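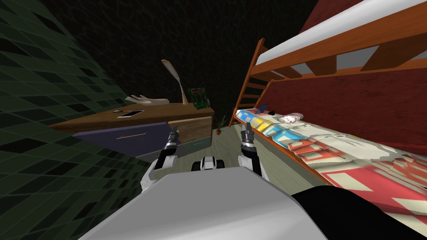 About Javlow

Javlow writes and tests control software for two-armed robots that work in homes. We started as two people in a rented unit and now have our own building, with a workshop on the ground floor and the simulation team upstairs.

Most of our work is done in simulation first. We build rooms on the computer, such as a bedroom with a desk and a bunk bed, and run the robot in them before a real machine is asked to try the same job. The rooms are furnished with the kind of things people leave lying about: a phone, a desk lamp, a book, toys. On our screens you see the room from the height of the robot's own head, with both arms and grippers in view.

Our open day

We open the building to the public once a year. The last open day was on 14 August 2021 and 700 people came. Visitors could watch the simulated bedroom on the large screen upstairs and ask the team to change the room, then go down to the workshop to see Kanix, our test robot, at its bench. Each demonstration upstairs lasted 90 minutes, including questions. The most common question was how long it takes to make a room. The answer depends on the furniture, and bunk beds are slow.

Ferhat Ertürk, who leads the simulation team, gave the talks. His slides are available from the office on request.

Our room library

The library is called Onirow. It held 1023 rooms at the last release, and the next release is due in October. Bedrooms and kitchens make up the larger part of it. We are adding more bathrooms and hallways.

Visiting us

Schools and colleges can book a visit during term time. Groups are met at the Nilsuwan Road entrance, where there is step-free access and parking for one coach. Please tell us the age of the group when you book.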